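Kausar Memon
25 February 2019

OK, the planner rewrite is merged and I am way too happy about it, so here comes a thread about cluttered tables and why they used to ruin my evenings.

Quick background: Rirninow is our little planning stack for a single arm with a parallel gripper. Pick a thing up, carry it over other things, put it in a container. Simple to say!

The old version sampled a path, checked it for collisions, threw it away if anything touched, and sampled again. Fine on a bare table. Add a plate, a phone and a bowl and it would sit there thinking for up to 15 seconds before moving at all.

The bigger problem was that it forgot about the held object. The collision model stopped at the fingertips, so if you were carrying something long and thin the planner had no idea the ends stuck out. Guess what hits the rim of a bowl first.

Ksawery Lis had the fix half written in an old branch (thank you Ksawery!!). At the moment of grasp we now attach the object's shape to the gripper link, and every check after that includes it. It's 11 lines in the core and a whole lot of tests.

Second change: a proper pre-place pose. The arm stops above the container, level, and replans the last bit from there with a tighter step size. Two short plans are so much easier to debug than one long one.

I also ripped out the fixed table layout. Each episode in the simulator now gets a random set of objects in random spots, 100 layouts per nightly run, and the seed gets logged so you can replay any failure. I love the seed logging more than I should.

Still to do in March: the wrist likes to take the long way round near its joint limit, and the release height is a constant I picked by feel. If you've got a nice way of choosing it from the bowl geometry, my replies are open!
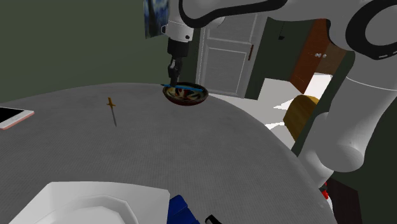
Next up is the perception side, so the object poses stop coming straight from the simulator. I'll post the config once I've cleaned up my variable names.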